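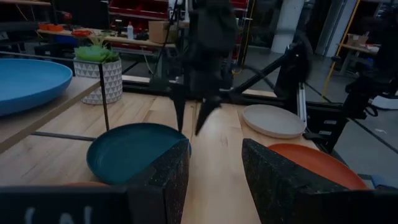 Looking After Everyday Plates and Bowls

I have been washing dishes for a big family for most of my grown life, and I still like doing it, especially in the early evening with the radio going and the back door open. What follows is a mix of things my mother taught me, things I read, and things I learned by ruining something I was fond of. Take what suits your kitchen and leave the rest!

Washing up without wearing them out

Scrape first, then rinse with cool water if there has been egg or oatmeal on the plate. Hot water cooks egg right onto the glaze and then you are scrubbing until bedtime. For anything else, go as hot as your hands will stand.

Use a soft sponge for colored plates. The green scratchy side is fine on a roasting pan, but it dulls a shiny glaze little by little, and you won't notice until you buy one new plate to match the old ones and see how tired the rest have become. (I did this with a set of Barros bowls and was sulky for a week.)

Gray marks from knives and forks

Those pencil-looking lines are usually metal rubbed off the cutlery, sitting on top of the glaze. Make a paste of baking soda and a few drops of water, rub it on with a damp cloth in small circles, wait five minutes, and rub again. If they're stubborn, a powdered cleanser made for cookware will shift most of them, but try it on the underside first, and keep it away from gold rims and hand-painted flowers altogether.

Tea and tomato stains

A soak overnight in warm water with a spoonful of baking soda does it for tea. Tomato sauce on plastic plates is another matter. I wipe them with a little cooking oil on a paper towel before they ever meet the dishwater, then wash as usual, and if there's still an orange shadow I set them on a sunny windowsill for the afternoon. My neighbor Cremilda Assunção swears by lemon juice, and hers do look better than mine, so maybe try that as well.

Stacking and storing

Heaviest and widest at the bottom, please, and keep the stacks short enough that you can lift one with both hands without holding your breath. Unglazed foot rings are rough as a nail file and will scratch whatever is underneath, so slip something between plates you care about. Coffee filters work nicely, or circles cut from an old flannel shirt. I cut 9 of them one rainy March and they are still in the cupboard, a bit frayed, doing their job.

Don't hang cups by the handle if the handle has ever been glued. You know the one I mean, every house has it.

Mixing colors on the table

I gave up on matching sets when the children were small and I have never gone back. If you're worried it will look like a yard sale, pick two or three strong colors and let one plain pale plate turn up here and there to calm everything down. Teal and orange are lovely together on bare wood. Janaína Queiroz, my sister-in-law, puts all her small plates in one color and lets the big ones be anything at all, and her table always looks as though she planned it for days.

Chips and cracks

A tiny chip on the outside of a rim can be smoothed with very fine wet sandpaper, wrapped around a finger. Go slowly, keep it wet, and rinse well. After that I keep the plate for toast and for standing under flowerpots. A crack that runs through the plate is different, and I would stop eating from that one, however dear it is to you. Bits of food get down in there and it can give way when you're carrying something hot.

Peeling off price stickers

Warm the sticker with a hair dryer for half a minute and lift a corner with your thumbnail. Rub any leftover goo with peanut butter (the smooth kind!), leave it while you drink your coffee, and wash with plenty of soap.

Next time I'll go through wooden spoons and cutting boards, which need oiling more often than most of us get around to it.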